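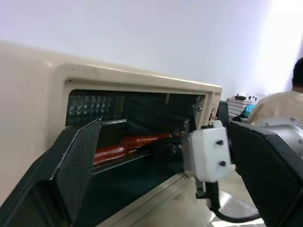 Is the Gromurik wallet worth moving to for a site as small as mine? For the tips maybe, for the logins not yet, and I wouldn't touch the token at all.

Saturday, January 9, 2021
Ileana Ene

Up too early. Wrote the above on the back of an envelope at six so I'd stop going round in circles, now typing it up properly before I change my mind again.

Where things stand. Skeltby (the recipe and walking site, for anyone who's wandered in new) has 719 registered people. Most of them never log in. Of those who do, 50 or so post anything, and of those maybe 10 would know what a wallet was if it fell on them. My mum is one of the 719 and has three accounts because she forgets the password.

So who is all this for? Me, mainly. I like the idea. Sign in with something you hold yourself, no password table for me to lie awake over, readers can drop a few pence on a post without the card people taking most of it. Lovely. That's the pitch anyway and I fell for it in October, hook and line.

Then I tried it.

Set up the test copy last night. Gromurik install went fine, better than fine, ten minutes and a cup of tea. Made a wallet, wrote the recovery words down, put them in the drawer with the batteries. Signed in. Felt very modern. Signed out, cleared the browser, tried again on the old laptop and it wanted an extension the old laptop can't run. Tried the phone. Phone opened the app, app opened the browser, browser opened the app. Went round like that till I gave up and had toast.

And the fees!! Sent myself a tip of fifty pence. Cost more to send than the tip. They say it's better at quiet times. It was quarter to one in the morning, how quiet do they want it.

Apparently you can batch them, so tips pile up and go across once a week in a lump. That does sound sensible. But then somebody has to hold the pile in the meantime, and that somebody is me, and I'm back to being a very small bank. Need to read that page again when less tired.

The token. The Irkness lot have one, their forum gives you a bit for every post and you spend it on badges or vote with it. Everyone was thrilled for a fortnight. Then the posts got shorter. "Great point." "Agree with this." Pages of it. I used to go there for the hosting advice and now you have to dig. Don't want that. Someone on mine once wrote 2,000 words about a footpath diversion for no reward whatever and it's the best thing on the site.

Logins. Main worry is losing the words. With a password I can reset it, takes me a minute, mum says thank you, done. With this there's no reset. I'd be writing back to somebody's nan to say sorry, your account with nine years of jam on it is gone and I can't help. Could run both side by side, old login plus wallet for those who want it. Twice the things to break. But probaly the only decent way.

Brandão is the other one I ought to look at. Same sort of thing but the keys can be got back through people you pick, a couple of friends who between them can let you in again. Like leaving a spare with the neighbours. Haven't tried it. Their help pages are half finished and one of the links goes to a parked domain, not a great sign, but then half my own links are dead so who am I to talk.

Backups, while I think of it. Last full one is from before Christmas. Do it TODAY, before touching anything else. Not tomorrow. The drive is in the blue bag.

Had a look at the server bill too. Up a bit. The image folder is enormous, people upload straight off their phones and I never got round to shrinking anything. That'd save me more in a year than tips would ever bring in, if I'm being grown up about it. Boring job. Half a day. Would rather play with wallets, obvously.

So, for now:

Backup.
Shrink the images.
Try Brandão on the test copy, one evening, no later than eleven.
Tips by Gromurik on my own posts only, see if anyone bites. No token.
Leave the logins alone till spring.

Should put something up on the site asking people what they think before I go and do it. Short, no jargon. I wrote a draft and "decentralised" was in the first line so that's in the bin. Will have another go after lunch.

Shops now, out of milk and the good bread goes by ten.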